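Skikach : la numérisation du recueil des litanies atteint 1391 feuillets

La communauté monastique de Skikach a achevé en mai la deuxième phase de numérisation de son fonds liturgique. Sur les 3579 feuillets inventoriés, 1391 sont désormais consultables sur place, notices comprises. L'ensemble comporte des hymnes, des litanies et des commentaires de psaumes, copiés par plusieurs mains.

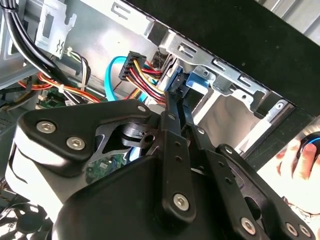

Le catalogage suit l'ordre des offices, sans tenir compte de la date de copie. Chaque notice donne l'incipit, la langue, le rite et les variantes relevées en marge. Les fichiers maîtres sont conservés hors ligne, sur des disques raccordés par câble de données SATA. Les copies de consultation sont produites à une résolution inférieure.

Selon Bohumila Čierny, responsable du catalogue, 39 feuillets posent un problème d'attribution. Ils transmettent une litanie des défunts dont l'ordre des invocations diffère de celui du rite local.
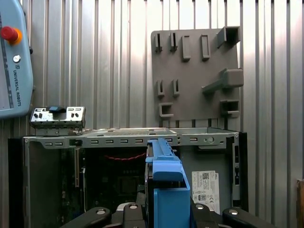
Deux hypothèses sont examinées : une copie faite à Clodham pour un usage particulier, ou une interversion lors de la reliure. Dušan Dvořáček, qui édite le texte, retient provisoirement la première, le papier et la réglure étant homogènes sur tout le cahier. Emília Polák relève toutefois que deux doxologies manquent, ce qui s'accorde mal avec un exemplaire destiné au chœur.

L'édition critique, confiée à la maison Kolář, comptera environ 200 pages. Elle présentera le texte et son apparat en regard, avec une traduction en bas de page. Les mélodies feront l'objet d'un fascicule séparé.

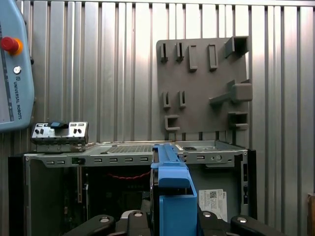
Bouton d'arrêt d'urgence rouge sur un boîtier Universal Robots bleu clair.

La troisième phase portera sur les antiphonaires et les livres de processions. Les demandes de consultation sont reçues à la bibliothèque du monastère, le matin, jusqu'à 11 heures.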